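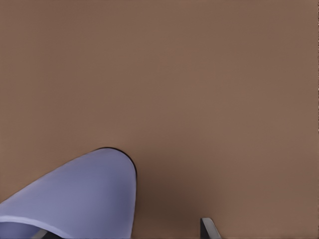

Vsevolod Koval asked whether a policy trained only on rendered wrist views would learn anything about grasping, or whether it would just learn our renderer. He asked it while the set was still a folder on one machine, and it is still the first thing people want to know. The section on known problems gives as much of an answer as we have.

Sallwood Wrist Set

Simulated manipulation episodes for imitation learning, recorded from a camera mounted behind the gripper. Maintained by Arturo Leone. Questions about the files themselves go to him; questions about the simulator build go to Vsevolod Koval.

What is in it

The release contains 3787 episodes. Each one is a single attempt at a short task with one arm over a flat surface. An episode holds the wrist camera frames, the joint positions, the gripper opening, the commanded action at each step, a one-line task instruction and an outcome flag.

Frames and actions are stored at 10 steps per second. The simulator runs faster than that internally. We downsample when writing to disk and keep the last action issued before each stored frame. If you need the full-rate actions, they can be regenerated from the scene seed and the operator log, but this is slow and we don't ship the script in the main package.

There is one camera. An early version had a second, fixed view from the side, and it was dropped when we found that the two streams drifted apart over long episodes. Please don't use copies that still have a folder called side. They circulated inside the group before the release and the timestamps in them are wrong.

What the wrist view looks like

Surfaces are plain and matt, often a single colour with no markings. Objects are smooth rendered shapes, mostly in flat pale colours. The camera is close, so when the gripper is near an object only part of it is in view, and a large share of many frames is bare surface. In the sample at the head of this file a pale lavender object fills the lower left, a gripper finger comes in at the bottom, and the rest is brown surface and a soft shadow. Frames of this sort are common in the set and we kept them. A model that only sees well-centred objects in training does badly once the arm is close in.

Shadows are soft-edged and come from the simulator's default lighting. Some frames have faint banding from compression.

How the episodes were gathered

Most were collected by people driving the simulated arm with a hand controller. The operator saw the wrist view and nothing else, at the same resolution that is stored. This was deliberate. When operators were given a free camera they moved the arm in ways that could not be explained by anything in the recorded frames, and the policies trained on those trials were poor.

A further part of the set, 700 episodes, came from a scripted planner we call Oda. Oda knows the exact pose of each object and goes straight to it. Its motions are smooth and rather dull. The episodes are marked with source = oda in the index, and operator episodes have source = human. We suggest training on both and reporting results with and without the Oda part. In our own runs it helped with reaching and made recovery from a missed grasp slightly worse.

Operators were asked to do the task at an ordinary pace and to carry on after a mistake. They could end an episode early with a button. Episodes ended that way are kept and flagged as abandoned.

Each operator had a practice session before recording. Practice episodes are not included. Operator identities are stored as random codes and we hold no table linking them back to names.

Tasks

There are three task families.

Pick: close the gripper on the named object and lift it clear of the surface.

Push: move the named object to a marked region without closing the gripper on it.

Align: bring the gripper over the object in a pose from which a grasp would be possible, then stop. Contact is allowed but not needed.

Align is the smallest family and the one with the least agreement about outcomes. Treat its success flags with some care.

Instructions were written by hand from a short list of phrasings and then varied by the operators, who could retype them. Spelling mistakes were left in. A few instructions name a colour that does not match what most people would call the object. Lavender, lilac and light blue are used more or less freely for the same material, for instance, and two operators disagreed all through the project on where grey stops.

Outcome labels

The flag takes one of the values success, failure, abandoned or unclear. For Pick and Push it is set by the simulator from object pose at the last step. For Align it was set by a person watching the replay.

Unclear is used when the physics did something odd at the end of an episode, such as an object sliding after release with nothing touching it. We thought about deleting these and decided that users can do that for themselves in one line.

Splits

The split is by scene seed, so no arrangement of objects appears in both training and test. Operators do appear in both. If you want a split that holds out operators, build it from the operator code in the index and say so when you report numbers. A file called split_old is there for people who need to reproduce the first internal report. Its test part overlaps with the present training part.

Layout

index.csv has one row per episode: identifier, family, source, operator code, scene seed, length in steps, outcome, split.

episodes/ has one folder per episode with the frames, actions.npz and instruction.txt.

scenes/ has the object and surface settings for each seed.

tools/ has the loader, a viewer and the checker. Run the checker after download. It compares hashes and will list any episode that needs fetching again. It will not repair anything.

The loader is called Brinura and can be used without the rest of tools/. It returns actions in metres and radians. The raw files store gripper opening as a fraction, with zero as closed – this catches people out, so check the sign of your gripper loss before starting a long run.

Known problems

Grasp contact is forgiving. The simulator lets a finger hold an object at angles where a real one would slip. Policies trained here tend to accept poor contact and then lift.

Objects can hide the gap between the fingers. In the close part of an approach, the view may show one finger well and the other barely or not at all. There is no depth channel to help with this.

Colour is a shortcut. Surfaces are so plain that a model can find the object by looking for the part that isn't background. Vsevolod's question applies most here. We trained a baseline on the set as it is and another with surface and object colours shuffled at load time. The shuffled one was slower to train and did better on scenes from outside the set. The option is off by default in Brinura and we would turn it on for most work.

Some frames carry a thin column of dark speckled pixels at the right edge. It comes and goes between episodes and we have not traced the cause. Cropping a little off that side removes it. Crop the other side to match if your model cares about where the centre is.

Scene files from before the December rebuild use a different friction setting. They are marked in the index under build. Mixing them is fine for imitation and not fine for anything that replays actions open loop.

What it should not be used for

Please don't use the outcome rates in this set as a measure of how well a physical arm would do. Please don't use it to compare operators either. The scenes were not handed out evenly, and some people were given far more of the hard Align seeds.

Nothing in the set involves people near the arm, and it has nothing to offer on safe behaviour around them.

Contributing episodes

New episodes are welcome if they were recorded with the current build and pass the checker. Put them in a branch named after the scene seed range. Arturo goes through replays before merging and will usually ask for changes to the instructions. Episodes from Pultomov scenes are being held back until the licence on those object meshes is settled, so please don't send more of them for now.

Keep failures in. Contributions where every episode succeeds have been sent back before, and the second version has generally been more useful.

Changes

Current: side camera removed, Align outcomes relabelled, operator codes regenerated.

Previous: December rebuild, new friction setting, Oda episodes added.

First internal: human episodes only, no split by seed.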